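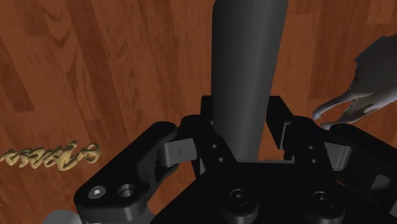 Paid to Learn: Inside a Regional Program for First-Time Workers

September 13, 2023

For many young adults, the hardest part of finding work is the line on the application that asks for previous experience. The Odstead Youth Placement Program was established to fill that line. Each year it places participants between the ages of 17 and 24 with local employers for a paid term, and it pays a share of their wages while they are in training.

The current intake has 37 participants, selected from 556 applications. Places are awarded on the basis of a short interview and a written statement. Grades are not considered, and applicants who left school early are encouraged to apply.

"We read every statement twice," said Refugio Mendoza, who directs the program. "A young person who has looked after a younger brother for three years has managed a schedule and solved problems. The statement is where we find that out."

How a Term Is Organized

Participants begin with two weeks of classroom preparation covering workplace safety, basic employment law, and the reading of a pay stub. They are then assigned to a host employer and a mentor. The mentor must be an employee of the host and may not be the participant's direct supervisor, a rule adopted after the second intake, when several participants reported that they were reluctant to raise concerns with the person who approved their hours.

A full term consists of 600 paid hours. Most participants complete these between January and the early summer, although those who are still enrolled in school may spread them over a longer period. One day every two weeks is set aside for group instruction, and attendance on that day is paid at the same rate as work.
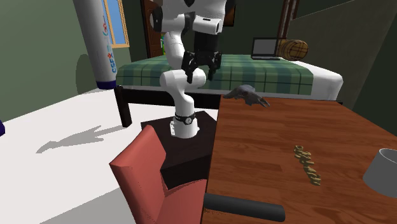

Instruction days are held in Odstead and are led by Benedek Kun, a former vocational teacher. His sessions deal with matters that employers often assume a new worker already knows: how to ask for time off, how to report an error, when a telephone call is better than a message. Participants also prepare a résumé and revise it at the end of the term, so that the two versions can be compared.

The Employers

Five host employers take part this year. The largest is Brudix, a packaging firm that has accepted participants in its shipping, purchasing, and maintenance departments. Kocsis, a family-owned bakery supplier, offers early shifts that suit participants with afternoon classes. The remaining hosts are a public library, a veterinary clinic, and a plant nursery.

Ottó Hegyi, personnel manager at Brudix, said the firm joined with modest expectations. Turnover among its entry-level staff had been high, and the wage subsidy made the decision easier. He now regards the mentor requirement as the more valuable element.

"Our mentors had to explain the work step by step, and in doing so they found steps that made little sense," Mr. Hegyi said. "We have since changed the way we train everyone in shipping."

Not every placement succeeds. Participants who leave early most often cite transportation. Bus service to the industrial district ends before the evening shift does, and the program's travel allowance does not cover a taxi fare. Ms. Mendoza has asked the regional transit office to consider a later departure and expects an answer before the next intake opens. 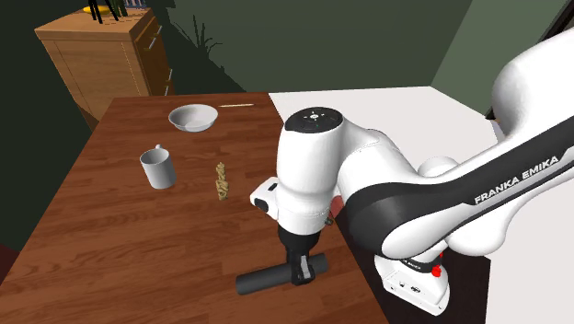 A robot arm positioned over a dark cylinder on a wooden table.

A Participant's View

Timothée Hamel completed his term at the nursery last year and was hired there as a full-time assistant. He had applied for retail positions for most of the previous year and had been invited to two interviews.

"I did not know what I was good at," Mr. Hamel said. "I learned that I like being outdoors, and that I can talk to customers if the subject is plants. Before the program, I would have told you I was too shy for any of it."

His employer has since agreed to pay part of his tuition for an evening certificate in horticulture. Such arrangements are not a condition of hosting, but the program provides a model agreement to any employer that requests one.

Funding and Applications

The program is financed by the regional government and by the Cendilus Foundation, whose present grant covers the travel allowance and the instruction days. Ernő Lakatos, who oversees grants at the foundation, said renewal will depend in part on how many former participants remain employed one year after their term ends. The program began collecting that information with the previous intake.

Applications for the coming term are accepted online and in person at the Odstead office. Applicants under the age of 18 must provide the signature of a parent or guardian. Interviews are held in the late fall, and all applicants are notified of the result in writing.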